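Prarkby to Cullby by the slow bus

Cullby is the county seat, which it mentions on every sign, bin and bench. Prarkby, where I'm staying, is bigger, has the railway and the cathedral, and has never forgiven anyone. The two are joined by the number 30 bus, which goes by way of every farm in between.

I went over for the open day at the old county hall on Saturday, June 7, 2025. Admission was free, and so was the leaflet, once I'd shown my passport for it. Our guide, Radka Dervishi, took us up 166 steps to the clock tower and told us at the top that the clock was away being mended. The view is good, though. You can see right across the Vindik valley to Prarkby, and she asked us not to dwell on it.

After that came the council chamber, where a man from Prarkby asked how Cullby had got the job of capital in the first place. Radka said it was the water. He said it was a bribe. We moved on to the portraits. 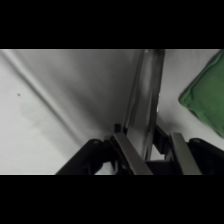
Can you see both towns in one day?

You can if you catch the first bus out and don't stop for lunch, but I'd stay a night in Cullby and have the evening by the river.

Lunch was at Satti, on the market square, where they do a mutton pie and a smaller mutton pie. I had the smaller one and couldn't finish it. Damir Jurić, at the next table, had come for the lake and wanted to know where it was. The lake is in the next province. He took it well and ordered the other pie.

The county hall opens its doors again in August, clock permitting. The last bus back leaves from behind the post office, and the stop in front of the post office is for a different bus.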